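Jelville Neighbors > Newsletter > July > Kitchen notes

Shared supper moves to the Jakab hall

The July supper will be held in the Jakab hall while the floor at Gridach is being redone. Doors open at 4 and we eat when the soup is ready. Please bring your own bowl and spoon, as the hall has cups but very few dishes.

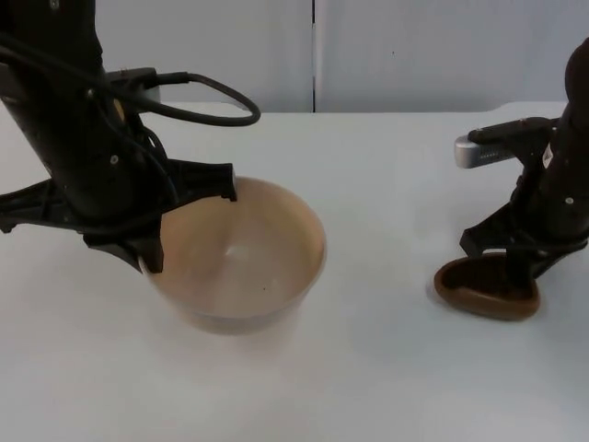

Dezső Fülöp is making bean soup again – one pot with smoked meat and one without. He could use 2 more people to peel potatoes from noon. Bread is coming from Ottó Bíró, who asks for orders by the 10th.
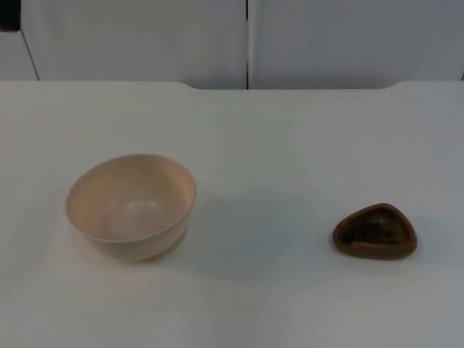

Small side dishes for pickles and salt are welcome too. Put your name on the bottom with tape. Three from the spring supper are still in the office cupboard.

Contact the newsletter | © Jelville Neighbors | Back to top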